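Druvgate crossing: what the drawings show

08/11/2025

The council put the revised drawings for the Druvgate junction online at the end of October. There are three sheets and a short covering report by Adel Ait Ali, who is the project engineer. I have read all of it, and these are my notes. Comments close later this month and should go through the form on the consultation page, not to me.

The present layout first. Druvgate meets the Luvholm road at a signalled crossroads. The cycle lane on the northern approach is painted, advisory, and stops short of the stop line where the left-turn lane begins. Anyone riding straight on has to move out across left-turning traffic or wait in the gutter. People on foot cross in two stages, with a refuge in the middle that will not hold a pushchair and another person at the same time.

Sheet 1 removes the left-turn lane. The space goes to a kerbed cycle track on the northern side, 2 metres wide, which continues up to the stop line and has its own signal. I have no complaint about this. The width is adequate for one-way use and the kerb is shown as sloped, so a pedal will not catch on it.

Sheet 2 deals with the crossing. The refuge goes and the crossing becomes single stage. The report gives a green period for walkers but does not say how long they wait for it. Lorna Rennie asked about this at the drop-in session and was told that the timings would be set after the signals are installed. That is normal practice, but a maximum wait can still be written into the design. At present the wait at the busiest time is long enough that most people cross on red. A shorter crossing with the same wait will produce the same behaviour.

Sheet 3 is the weak one. The track ends 20 metres south of the junction, beside the parking bays outside Rastura, and riders are returned to the carriageway by a dropped kerb at a sharp angle. The bays have no buffer strip. A rider rejoining there will be looking over the right shoulder for traffic while passing within reach of car doors on the left. Kenza El Sherbiny has suggested removing the first bay and using its length for a straight taper. I think this is correct, and it could be done without moving the drain.

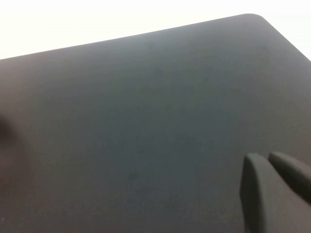 There is also the matter of the speed limit. The Luvholm road is signed at 30 until just before the junction, where it drops to 20. Drivers are still slowing when they reach the signals. Moving the signs back to the bridge would need a separate traffic order, and the report says this is outside the scope of the scheme. Shu-fen Ko, who knows the procedure better than I do, says the two can be advertised together if the request is made before the design is fixed.

Drainage is mentioned in one line. The existing gully on the north-east corner floods after moderate rain, and the new kerb line would put the low point in the middle of the cycle track. I have asked for the levels. No reply yet.

My own response will support sheets 1 and 2, with a maximum wait added, and object to sheet 3 as drawn. I will post the text when it has gone in.

Asmaa Ramadan has offered to collect notes from people who use the crossing with a wheelchair or a walking frame, and would like them within 5 days.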